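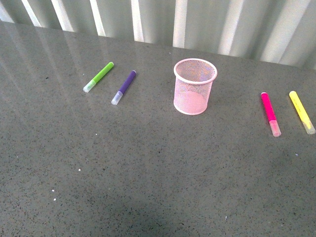 图一:桌上的绿色和紫色马克笔,后面是窗帘一样的竖褶

马克笔应该横放还是竖着放在笔筒里?

发帖人:Bence Halász
2018年3月6日

大家好,中文不是我的母语,如果写得不对,请原谅。

我的桌面是灰色的,有很多小斑点,很光滑。我画画以后常常把马克笔就放在桌上,笔帽是半透明的。我现在想把它们收进一个粉色的网状笔筒。可是我的同事说,马克笔竖着放,颜色会变淡。请问这个说法对吗?如果要竖着放,笔帽应该向上还是向下?

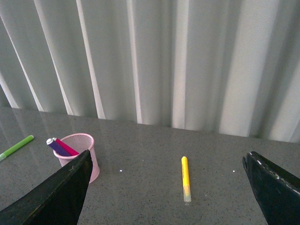
图二:粉色网状笔筒,左边是绿色马克笔

另外,桌面上有几个白色的小点,我不知道用什么擦比较好。谢谢大家。

Nanari
要看是什么笔。单头的水性笔,我都是笔帽向下放,墨水会往笔尖走。如果是双头的,最好平放,不然一头会干,一头会太湿。笔帽一定要按到有响声。你的笔如果已经变淡,可以先平放11个小时,然后再试一试。我在四月换过一次笔筒,以后都这样放,到现在没有问题。

Gebreyes
随便放就可以,我没有注意过。

Lindale
同意一楼关于笔帽的话。网状的笔筒有一个缺点,细的笔尖可能卡在网眼里,可以在底下垫一张厚纸。白点先用湿布擦,不行再用一点洗洁精,最后用干布擦2遍。如果是石头的桌面,请不要用醋。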